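3. 事例の概要と分析方法

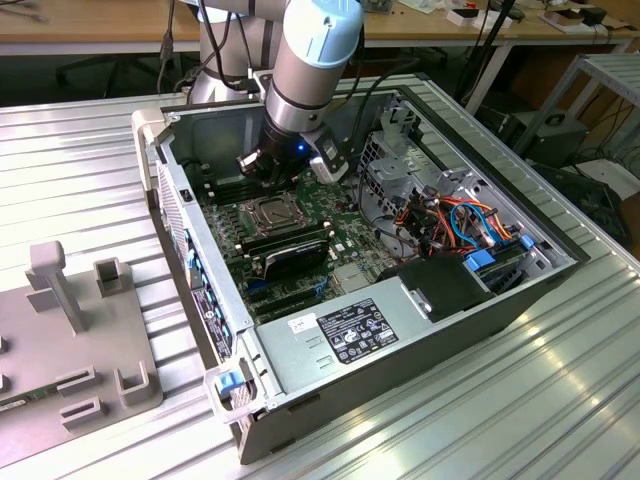
図1 横置きにした筐体内のマザーボードに近づくロボットアームのグリッパー

3.1 対象事例

本節では、フランチャイズ契約における本部と加盟者の情報共有を検討するにあたり、対象としたパソコン修理・再生チェーン「Pradent」の概要と、用いた資料および推定の手順を述べる。Pradentは株式会社Edineが運営する業態で、店頭での修理受付、中古機の買取り、再生機の販売を主な収益源とする。契約上の本部はEdineであるが、加盟者の募集と開業前研修は子会社のMahmoudが受託しており、加盟者から見た窓口は契約締結の前後で切り替わる。この切り替えは、後述する説明内容と運用実態の乖離を考えるうえで無視できない。

加盟契約の期間は6年で、期間満了時に双方の合意により更新される。加盟者は締結時に加盟金を支払い、開業後は月次売上高に対する定率ロイヤルティと定額のシステム利用料を負担する。売上高の定義には修理工賃、部品代および再生機の販売額が含まれ、買取り額は控除されない。したがって、買取りから再生機の販売に至る取引の比率が高い店舗ほど、粗利益に対するロイヤルティの実効負担率は上昇する。この構造は開示書面に記載されているものの、実効負担率そのものの試算例は付されていない。

商圏については、契約書上、本部が一定区域内に他の加盟店を出店させない旨の条項がある。ただし同条項は直営店および法人向けの引取修理サービスには及ばない。先行する事例研究では、商圏保護の有無が加盟者の初期投資額と正の相関をもつことが指摘されてきたが、保護の範囲が部分的である場合の効果は十分に検討されていない。Pradentの事例はこの点で検討に値する。

3.2 資料

分析に用いた資料は3種である。第一に、加盟店の月次報告書を店舗・月単位で整理したパネルデータで、観測数は2241である。第二に、加盟者に対する質問紙調査の回答で、有効回答数は223であった。第三に、開示書面、加盟契約書および運営マニュアルの改訂履歴である。いずれも2019年5月時点で本部が保管していた版に基づく。

月次報告書には売上高の内訳、来店件数、部品仕入額、人件費および広告分担金が記録されている。店舗の賃料は任意記載の項目であり、欠測が多いため、主たる推定には用いず、頑健性の確認に限って使用した。開業後3か月に満たない月の観測は、研修期間中の本部負担費用が混在することから除外した。上記の観測数は除外後のものである。また、毎年8月は法人向け保守契約の検収が集中し、売上高が他の月より高く記録される傾向がある。このため、すべての推定式に月ダミーを含めた。

質問紙の設計はAcheampongが、回収後の符号化はPanが担当した。符号化は二度にわたり行い、両者の分類が一致しなかった回答については、原票に戻って協議のうえ確定した。質問項目は、契約締結前に受けた説明の内容、開業後の本部支援に対する評価、契約更新の意向、および他の加盟者との接触頻度からなる。評価項目はいずれも5件法とし、無回答は中間値で補完せず欠測として扱った。

聞き取り調査は補足的なものである。対象は更新時期を迎えた加盟者のうち協力の得られた者と、本部の店舗指導担当者とした。発言内容は定量分析には組み入れず、係数の解釈に際して参照した。発言者が特定されるおそれのある記述は、趣旨を損なわない範囲で修正している。

3.3 変数

被説明変数は二つ設定した。一つは店舗の月次営業利益率であり、ロイヤルティおよびシステム利用料を控除した後の値とする。もう一つは契約更新意向であり、5件法の回答のうち上位二区分を1、その他を0とする二値変数に変換した。

主要な説明変数は情報共有度である。これは、本部から加盟者へ提供される情報と、加盟者相互の情報交換とを区別して測定した。前者は、店舗指導担当者の訪問回数、月次の比較資料の受領の有無、およびマニュアル改訂時の説明の有無から合成した。後者は、加盟者会議への出席と、会議以外での接触頻度に関する回答から合成した。合成にあたっては主成分分析を用い、第一主成分の得点を標準化した値を採用した。二つの指標の相関は弱く、多重共線性が推定に及ぼす影響は小さいと判断した。

統制変数には、店舗面積、従業者数、加盟者の前職における業種経験、複数店舗の保有、競合店までの距離、および直営店の同一区域内における有無を用いた。業種経験は、電気機器の修理または販売に従事した経験がある場合を1とする。複数店舗を保有する加盟者は、本部との交渉力および店舗間の費用配分の両面で単独店の加盟者と性質が異なるため、部分標本による推定も別途行った。

所在地については、地域別の固定効果を加えた。標本に含まれる地区のうちClullungate地区は、再開発に伴う大型商業施設の開業時期が標本期間と重なる。施設内に出店した店舗の賃料は歩合制であり、路面店とは費用構造が異なる。このため、同地区を除外した推定結果を付表に示した。

初期投資額は、加盟金、内装工事費、什器および検査機器の取得費の合計とした。リース契約による取得分は、契約期間中の支払総額を現在価値に換算して算入している。質問紙で申告された額と本部の記録とが一致しない場合は、本部の記録を優先した。修理用部品の初期在庫は、店舗により買取りと委託の別があり、比較が困難であるため含めていない。標本における初期投資額の中央値はおよそ3000万円であった。

3.4 推定方法

営業利益率については、店舗固定効果を含む線形モデルを推定した。標準誤差は店舗単位でクラスター化した。情報共有度は半期ごとに測定されるため、同一半期内の各月に同じ値を割り当てている。月次の変動を捉えられない点は本稿の制約であり、係数は半期平均の差に対応するものとして読む必要がある。

情報共有度には内生性が疑われる。業績の低い店舗に対し、本部が店舗指導担当者を重点的に派遣するのであれば、訪問回数と利益率の間には見かけ上の負の関係が生じる。これに対処するため、担当者の受持店舗数の変動を操作変数として用いた。受持店舗数は本部の人事異動に伴って変化し、個別店舗の業績からは独立に決まると考えられる。ただし、異動が地域全体の業績悪化を受けて行われた可能性は完全には排除できず、過剰識別検定も操作変数が一つであることから実施できない。この点については、異動前二期の業績と受持店舗数の変化との間に有意な関係がみられないことを確認するにとどめた。

契約更新意向については、ロジットモデルを推定し、平均限界効果を報告する。質問紙調査は一時点のものであり、固定効果を用いることはできない。そこで、月次報告書から算出した過去一年間の平均営業利益率を説明変数に加え、業績の影響を統制した。回答者と非回答者の間では、従業者数および開業年次に有意差は認められなかったが、複数店舗を保有する加盟者の回答率はやや低い。回答確率の逆数で重み付けした推定も行い、主要な係数の符号が変わらないことを確認した。

3.5 仮説との対応

第2節で導出した仮説のうち、仮説1は、本部からの情報提供が加盟店の営業利益率を高めるとするものである。仮説2は、加盟者相互の情報交換が更新意向に与える影響について、正負いずれの方向もありうるとする。加盟者が他店の条件を知ることにより、本部への信頼が高まる場合と、条件の差異が認識されて不満が生じる場合の双方が想定されるためである。

仮説3は商圏保護に関する。直営店が同一区域内に存在する場合、契約上の保護は形式的には維持されるが、加盟者の期待収益は低下する。仮説3では、この影響は契約締結前に直営店の出店可能性について説明を受けた加盟者で小さくなると予想する。検証には、直営店の有無と事前説明の有無の交差項を用いる。事前説明の有無は加盟者の記憶に依拠しており、締結から年数を経た回答者ほど測定誤差が大きいと考えられる。Mahmoudの面談記録と照合できた回答に限定した推定を併せて行ったのは、この誤差の程度を確かめる目的による。

なお、面談記録の様式は標本期間中に一度改訂されている。改訂前の様式には出店可能性に関する確認欄がなく、自由記述欄の記載から判定した。自由記述欄に該当する記載がない場合は、説明がなかったものとはみなさず、照合不能として限定標本から除いた。照合不能とした回答は締結時期の早いものに偏っており、限定標本の結果を標本全体に一般化することには慎重を要する。

次節では、はじめに記述統計を示し、続いて営業利益率に関する推定結果、更新意向に関する推定結果の順に報告する。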